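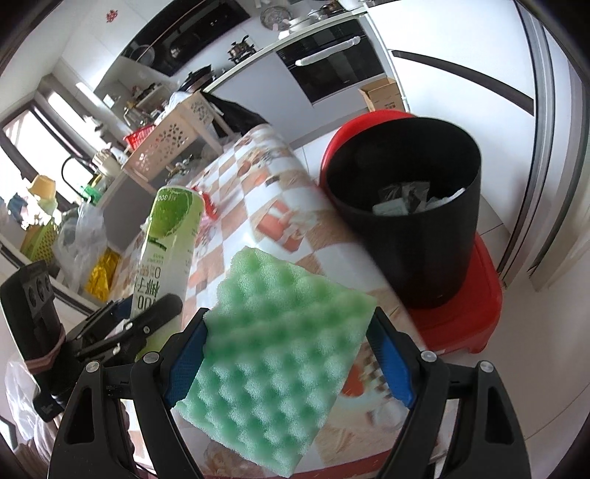 A pale green sponge above the checkered cloth.

The Hambridge Kitchen Swap is back, and the table is filling up fast!

If you missed the January newsletter, the swap is the night when everybody brings one dish made from a recipe older than they are, plus a handwritten copy of the recipe to leave in the box. We did it for the first time last winter on a whim and ended up with 31 recipes, including two completely different versions of the same vinegar pie (both camps are still talking). This year I'd love to beat that. The hall on Drakeler Street is ours from 5:30, and the deadline for putting your dish on the list is Feb 28, 2022.

Now for the part I've been dying to share. Dayana Orozco has been going through the cookbook her great-grandmother kept from 1917 on, and she let me sit with it for an entire afternoon. What a book! It starts out as a household ledger - coal, lamp oil, a pair of boy's shoes - and then somewhere in the second spring the sums get shorter and the recipes take over. The handwriting changes three times. There's a page for potato bread with no amounts at all, just "potatoes as you have them," and a seed cake that calls for 14 eggs. Dayana has made that one at half size and swears by it.

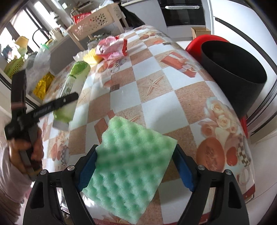
My favorite is the Cárdenas soup. The Cárdenas family lived next door and the recipe must have gone back and forth over the fence a dozen times, judging by the crossings-out. First it has barley. Then the barley is scratched out and rice goes in. Then the rice goes too, and someone has written BARLEY in capitals along the margin. I made it with barley last weekend and it was so good I forgot to save any for lunch. You start with onions cooked very slowly in a little lard (I used butter, sorry), then carrots, a bay leaf, a ham bone if you have one, and enough water to cover by two inches. Barley goes in for the last forty minutes. Salt at the end, and a big handful of parsley.
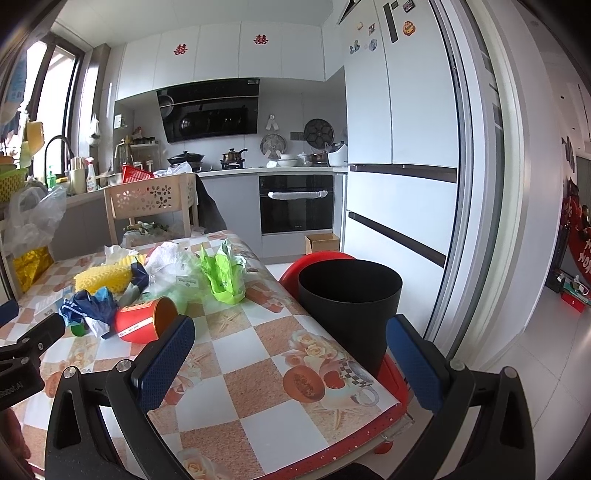 The other thing about that soup is that it's even better the second day, so if you're cooking for the swap, make it the night before and bring it in the pot. We have four outlets along the back wall and they go quickly. Please put your name on your lid! I still have a blue one from last year.

Dayana Ayala is typing up the recipes again (yes, two Dayanas, and they've heard all the jokes). She asks that you write the name of whoever you got the recipe from at the top of your page, and the town if you know it. Last year we had three from Tovard, which made for a great conversation over dessert between people who'd never met.

We're short on main dishes and very long on pickles so far. Bread would be wonderful too. Call the swap line at extension 734 and leave your name, your dish, and whether it has nuts in it.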